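Quintero Lobby Stone Restoration
Progress report to the Tristetti Fund, period ending April

Summary

Work in the period covered the completion of the condition survey, the first two cleaning trials, and the start of joint repair on the north side of the main lobby. Spending is within the approved budget. One item, the supply of matching replacement tile, is behind schedule and is discussed under Materials.

Survey

The survey of the lobby and the two stair halls is complete. Each tile was sounded by hand and given a rating from one to four. Of the 500 tiles in the lobby survey area, 25 were rated four (detached or cracked through) and are to be replaced. A further 100 were rated three and will be re-fixed in place where the backing allows. Results for the stair halls are being entered and will be sent with the next report.

Hollow areas are concentrated near the entrance doors and along the old radiator line. Moisture readings there were higher than elsewhere, and Momach has been asked to check the drain behind the entrance wall before any tile in that area is reset.

Cleaning trials

Two methods were tested. A neutral detergent with soft pads removed surface soiling but left the yellowed wax. A solvent gel, left on for 13 minutes and rinsed twice, removed the wax with no measurable loss of polish. The gel has been adopted for general use. Iron stains below the light fixtures did not respond to either method and will need a poultice.

Joint repair

Joints are being raked out and refilled with a lime-based mortar tinted to match the original. The offset coursing of the polished marble is to be kept throughout, including where tiles are replaced, and no joint is to be widened to take up differences in tile size.

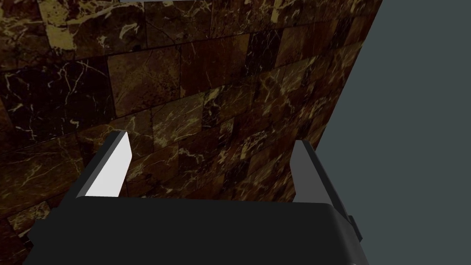

Materials

Idgate supplied three sample tiles. Two were rejected on color. The third is acceptable in color but is thicker than the original and would need to be ground down at the back. A revised price has been requested. Delivery is now expected about five weeks later than planned.

Next period

Finish joint repair on the north side. Begin poultice treatment of iron stains. Confirm the drain inspection and issue the stair hall results. No change to the total grant is requested, but approval is sought to move the unspent part of the survey line to materials.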